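Section 4. Folding clothes on a bed: what the system can and cannot do

This section is for homes where the Gukon arm unit works together with the Jollis hand grippers. Please read it fully before you plan a first session. Folding is still the chore where a machine needs the most help from a person, and you should not expect the same speed as in the dishwasher section.

4.1 Preparing the garment

1. Choose a bed or a table with free space on at least 2 sides.
2. Close zips halfway or fully. A loose zip pulls the cloth to one side.
3. Spread the body of the garment flat, front side up.
4. Bring one sleeve across the upper part and hold it near the cuff until the cloth rests.

Note: Thick, soft cloth does not stay where you put it. A shirt keeps its crease, a fleece opens again. In autonomous mode the arm may repeat step 4 several times before it goes on.
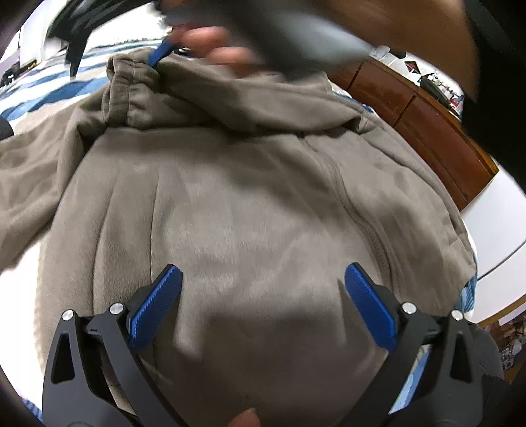 Slanina wrote to us after reading the first edition that step 4 is the place where every machine at home gives up, and that an owner who stands beside the bed for 30 minutes could have emptied the whole basket by hand. We think this is fair for mixed laundry. For one kind of garment, learned well, the result is better, and our own test list now has 211 garments which the arm folded without a person touching the cloth.

4.2 Hand-guided folding

1. Take one gripper in each hand and open the fingers wide.
2. Close the pads on the cloth only, never on a zip, a button or a cord.
3. Lift, carry and lay down slowly. Fast movements are difficult for the software to follow.
4. After 45 minutes, stop and rest your wrists.

CAUTION: Keep your fingertips away from the joints of the linkage when the gripper closes.

4.3 When is a fold good enough?
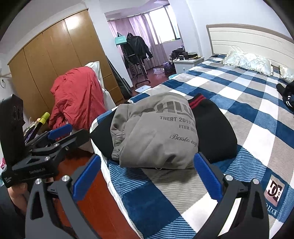 The Hondum software gives each finished fold a pass or a fail, and many owners find it too strict. It looks for straight edges, and a sweatshirt rarely has them. You may accept a rounded bundle if it can be lifted as one piece and the sleeves stay inside. Printed text is a useful sign for the eye: on the grey-brown sweatshirt the line with "2012" can be read, while the big letters above it go partly into the fold. If you wish the print to be centred, unfold and begin again from 4.1, step 3. The arm cannot yet correct a finished bundle — it can only start from flat cloth.

4.4 Known limits

Socks in pairs, fitted sheets and garments turned inside out are not supported. Dark clothes lying on other dark clothes may be taken as one piece. Separate them by hand before you press Start.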